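## Kit de teleoperación Girard: mi opinión después de 71 sesiones

Compré el kit de Girard en October, perdón, en octubre, para enseñar tareas de limpieza a dos brazos. Antes trabajaba con el mando de Brirus, y la comparación me parece justa porque la mesa y los brazos son los mismos.

El kit trae dos palancas con empuñadura, un pedal y el programa de grabación. Montarlo me costó unas 3 horas, casi todas por culpa del pedal, que mi ordenador no reconocía. El manual está solo en inglés y tiene 5 páginas.

Lo mejor es la suavidad. Con el mando de Brirus yo hacía los movimientos a saltos, y el robot después aprendía también los saltos. Con estas palancas la mano va más tranquila, y cerrar la pinza sobre una esponja sale bien casi siempre. El programa permite borrar una demostración mala con el pedal — una función pequeña que uso todos los días.

Lo que me gusta menos es la resistencia del gatillo derecho. Es más duro que el izquierdo, y después de una sesión larga me duele el dedo. Escribí al vendedor, Ovholm, y me contestaron con amabilidad, pero la pieza nueva todavía no llega.
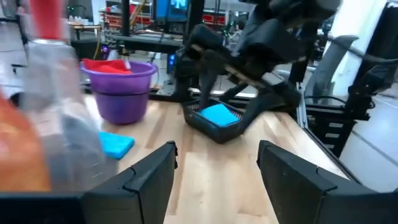 Balakrishnan Rajan

Para las tareas con esponjas, cubo y cesta de malla, la cámara de la pinza ayuda mucho en el último momento del agarre. De lejos prefiero mirar directamente la mesa. Los objetos muy próximos a la cámara, como una botella transparente, pueden salir borrosos cuando uno mueve el brazo con prisa, por eso recomiendo ir despacio.

Le doy 4 estrellas de 5. Si solamente va a grabar pocas demostraciones, el mando de Brirus es suficiente y cuesta menos.

2019-12-05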